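Farov Packing Table Set

Notes on the contents, folder layout and known problems. Maintained by Leonora Cabrera. Last revised in May.

Overview

This set covers the packing of small household goods into open cardboard boxes at a workbench. It was put together to compare how cartons and bottles share space when the box is larger than the load. There are 148 packing sessions and 2204 still photos. Each session has one record in the index file, and each photo belongs to exactly one session.

The set does not cover sealing, taping, labeling for shipment or anything that happens after a box leaves the bench. Those steps are in the Tagle set, which uses the same item names and can be joined on the box number.

Goods

Items were bought from ordinary stores and kept in their retail packaging. They fall into four groups:

carton_upright: tall cartons, including milk-style cartons
carton_flat: cartons wider than they are tall
bottle: plastic bottles with a cap
box_plain: box-shaped products with little or no print

Group names describe the shape of the package only. A carton stays in carton_upright even when it is lying on its side in a photo. The position is recorded separately, in the field called pose, with the values standing, lying and leaning. If an item touches a wall of the box and is tilted toward it, use leaning. If it is straight and happens to be near the wall, use standing.

Boxes and bench

The boxes are brown cardboard and are used open, with no lid. Flaps are folded inward where they would otherwise get in the way. Reused boxes stay in the set until a corner splits. Old tape on the bottom seams is left alone.

The bench top is green. It was wiped down at the start of each session, but paper, tape ends and loose packaging were allowed to stay on it during work. Do not treat everything on the bench as goods. Anything outside a box that is not on the item list is marked loose in the index.

A typical mixed load has a dark red carton at the back, a cow-print carton in front of it and a white bottle with a blue label beside that, with a patterned paper cutout lying flat on the bench and marked loose.
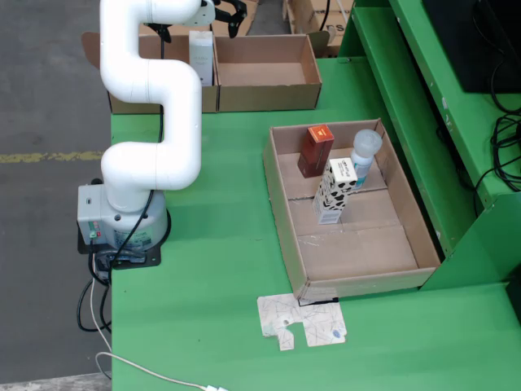

Folder layout

index.csv: one row per session
items.csv: item names, groups and package notes
photos: one folder per session, named by session number
notes: plain text files, written the same day
CHANGES: corrections by version

Most of the notes are short. A few sessions have none, and the notes column in the index is blank for those.

Labels

Each photo has a list of the items in view, the box each one is in, and its pose. Box letters run from the near end of the bench to the far end. Boxes side by side are lettered left to right. An empty box still gets a letter and a row, with the item field left blank.

Items partly hidden behind something else are labeled if the group can be told from what shows. The hidden field is then set to 1. Product names are filled in only when they can be read in that photo, so the same bottle may be named in one row and unnamed in the next.

Known problems

Around 30 photos have the pose field missing. They are listed in CHANGES.

In 2 sessions the box letters run in the wrong direction. The rows were left as they were so that older results still match, and a corrected copy is in the notes folder.

White cartons and white box-shaped products were sometimes mixed up in the first version. We rechecked these by hand, but please report any that remain.

Use

The set may be used and shared for research inside Endatbridge and its partner groups. Ask before passing on the photos, as package designs belong to their makers. Send corrections to Leonora with the session number and the photo name. They are collected every Friday.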